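Hudmont Community Linen Project
Mid-term progress report to the Udorow Fund
28 July 2018

Hello everyone at Udorow, and thanks again for the patience while I got this together. I know the report template asks for headings and boxes, but I had a go at filling it in and ended up writing in the margins, so you're getting it as a letter with the same information in it.

The short version is that the linen room is open, the shelves are up and we're sending out packs. The grant was $4,000 and most of it has gone where we said it would: shelving, tubs with lids, a second-hand dryer and a big pile of new towels to top up the donated ones. What's left is set aside for washing powder and for the delivery run out to Sandu, which starts in November.

We've sent out 55 packs so far. Each one has bath towels, hand towels, a face washer and a set of sheets, and they go to people moving into a new place with not much to put in it. I had pictured us doing tidy batches once a month. In practice the requests come in clumps and we have a mad afternoon, then it goes quiet and I catch up on the folding (I like the folding, so no complaints there).

The tables were the best thing we did with the room. We pushed two together to get one long run to the back wall, pale tops, easy to wipe down, and now there's space to sort at one end and pack at the other. Before that we were folding on our knees or on top of the dryer, and I'm not exaggerating when I say my back is a different back!

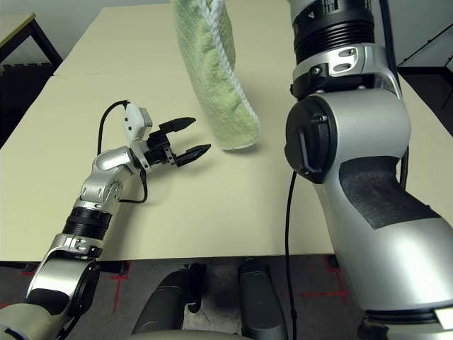
Towels are still what we get asked for most, so most of my time has gone on working out how to pack them. Flat folding looks lovely on a shelf but it eats up the tubs, and the pile slides over the minute you pull one from the middle. Rolling is better for the thick ones. The pale green terry with the white braided edging is a good test, because the loops are nubby and the trim wants to go its own way, and rolled or folded up tall like that it can stand on its end on the table with a bit of a lean, like a banana. For the tubs I want them shorter and fatter than that, with the edging tucked to the inside. We're getting there.

Sheets are going more slowly. The donated ones come in every size and hardly any are labelled, so each set has to be opened out, matched and tied together before it's any use to anyone. I've started pinning a paper tag to each bundle with the bed size on it. The fitted ones I fold badly and have made my peace with.

Two things haven't gone to plan. The dryer needed a new belt in its second week, which came out of the washing powder money. And the storage at Fuluren, where we'd hoped to keep the winter blankets, fell through when the lease changed hands, so the blankets are in 16 tubs along my hallway for now. They're clean and they're dry and I've got used to walking sideways, but I'd like them somewhere better before summer. If you know of a spare cupboard anywhere near Hudmont, please say so.

For the second half I'd like to get the Sandu run going, finish tagging the sheets and put a list on the door of what we do and don't take. We've had a lot of curtains. They're nice curtains, some of them, but we don't have a use for them and they weigh a tonne.

Receipts are in the envelope with this, in date order apart from the shelving one, which I found last and stuck on the back. You're very welcome to come and see the room if you're passing through. The kettle's in the corner behind the dryer and there's always something to fold.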